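**Course project report: Shrinkage and fit in injection-molded cover panels**
Submitted 30 October 2021

## 1. Background

The Jullama cover panel is a dark polypropylene part with several recessed openings along one side. Agbeko, the molder, had reported that covers from the Pristatari tool did not seat evenly on the housing. The gap was larger at the end farthest from the gate. Our group was asked to find out how much of the gap came from shrinkage and how much from warping during cooling.

## 2. Method

We measured 136 panels from a single production lot. Each panel was left at room temperature for 27 hours before measurement. Length was taken between the two outer openings with a digital caliper, and flatness was checked on a granite plate with feeler gauges. Cooling time was changed in steps, with 20 panels molded at each of the first five settings and the rest at the last one. Melt temperature and packing pressure were held constant.

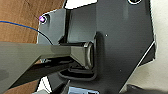 Why does the far end of a panel shrink more than the gate end?

Pressure drops along the flow path, so less material is packed into the far end before the gate freezes. The plastic there has a lower density when it solidifies and contracts more as it cools.

## 3. Results

Longer cooling time reduced warping but had little effect on length. Past the fourth setting there was no further improvement in flatness. Length varied less within a setting than we expected, and most of the spread came from one cavity. That cavity has logged 1,465 cycles more than its neighbor since the last polish, according to the Aro maintenance sheet. We did not have time to measure the steel.

## 4. Open items

- Repeat the flatness check with the panel clamped at the mounting points.
- Vary packing pressure. The press is booked until November.
- Compare the two cavities separately. Table 2 combines them and should be split.

Raw caliper readings are in Appendix A. Readings marked with an asterisk were taken twice and averaged.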